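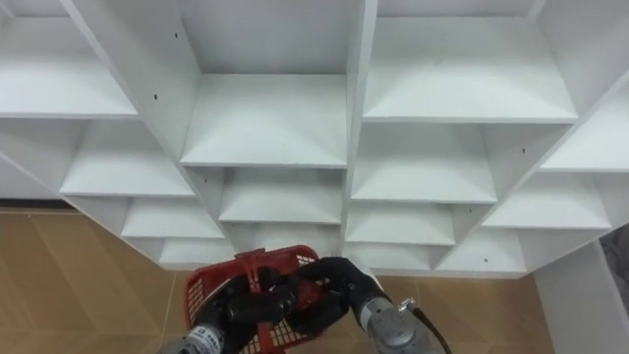 The new white cubbies at Pamden Pantry, with no fruit on them.

Jan 5, 2020

I stopped by Pamden Pantry on Sistow Street this morning, and the big white shelves are finally up! Zofia Piątek, who runs the place, raised $300 for them at her May soup supper and spent 200 of it on the unit itself.

The plan is a take-what-you-need fruit corner, open to anyone on the block.
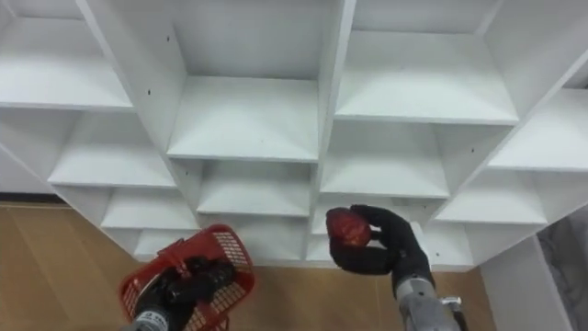

Zofia wants apples and pears to start, set out one or two to a cubby so people can see what they're picking — no digging through a crate for the good one at the bottom. I like that a lot (I'm a digger).

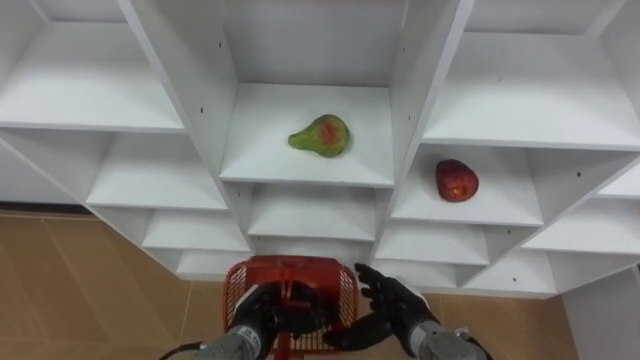 Rungrueang Grocery is giving 40 pounds of fruit a week through spring, and the pantry could still use five people to help put it out. Sign up at the front desk, or just walk in any morning and ask for Zofia.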